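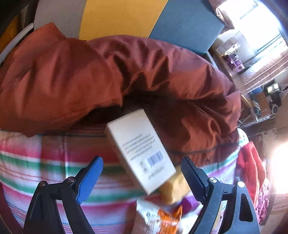 Griet Van Hecke wrote: Before everybody jumps in with gear lists, can you say whether the puffy thing goes in first or last? That changes everything.

Packing small stuff around a big puffy item, how do you do it?
Posted by Demetrius Calloway, January 28, 2018

OK Griet, fair point, it goes in first right now. I've got a rust-orange quilted thing, all folds and air, and then the little bits: a small cardboard box, snacks, and a bunch of odds and ends that never have a home. I'm leaving Fleltville for 8 nights and everything has to fit in one bag. Every time I pack, the small things slide down into the folds and I end up pulling the whole lot out on somebody's floor just to find a snack. Do you roll the puffy stuff, stuff it, or lay it flat on top? And do you keep food with the rest or separate?

Nele De Haan
Stuff it, don't roll it! I rolled mine for years and it was always a fat sausage with dead space on both sides. Now I push it loose into the bottom corners of the bag, a handful at a time, and it fills all the gaps (it looks terrible and works great). Then I put a shirt flat over it like a lid, so little things can't sink in. Small boxes go against the back of the bag standing up, because the corners poke you otherwise. If you don't need the box, flatten it and put whatever's inside in a zip bag, but cut off the part of the label you need first. I threw out the instructions to something last December and was sorry by the second night.
Food goes at the very top for me. Chips and anything in a crinkly bag, I let a tiny bit of air out through a pinhole and tape it over. They do go stale quicker, so eat those first.

Thijs Jansen
just get a bigger bag lol. mine was 27 bucks

Endang Yusof
I mostly agree with Nele except for the shirt, mine always slid off to one side. I use an old pillowcase. All the loose bits go in there, knot the top, and it sits in the middle with the puffy stuff tucked around it. One thing to grab and nothing rolling around. I'd keep soap or anything that smells in its own bag too, I once ate crackers that tasted like lavender all the way to Chisholm.

Demetrius Calloway
Trying the pillowcase tonight, thanks! Thijs, the bag is staying.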